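3.2 Congregational records and attendance

Membership rolls for the Ulldale and Poltedbridge circuits were transcribed by hand and checked against the baptismal registers.
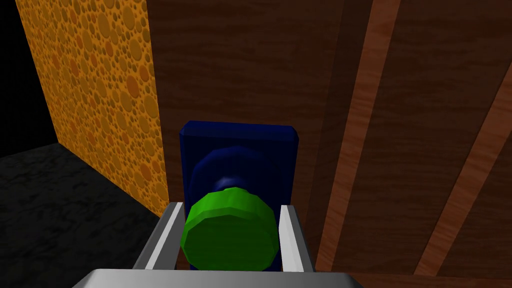 Figure 2. Simulated gripper with a green knob between its two fingers; dark blue base and backplate behind.

3.3 Coding of travelling preachers

We coded 174 visiting preachers by denomination, length of stay and source of invitation. A visit was treated as a revival if services were held on four or more consecutive evenings. Where a circuit steward's book and the parish newsletter disagreed on dates, the steward's book was used. The Halvorsen collection supplied 1,730 of the 2,178 service entries; the remainder came from the diaries of Verna Thibodeaux, a lay reader at Ulldale, whose entries for January are incomplete in two of the years studied.

Attendance was recorded unevenly. Evening services held in halls were often entered only as "full", and we assigned these the hall's licensed capacity, typically 80. This probably overstates turnout at Poltedbridge, where the hall was also used for suppers. Yaqin Yan recoded a subset of the entries without reference to the first coding. Disagreements centred on whether guest choirs should be counted as worshippers, and were settled by leaving the choirs out.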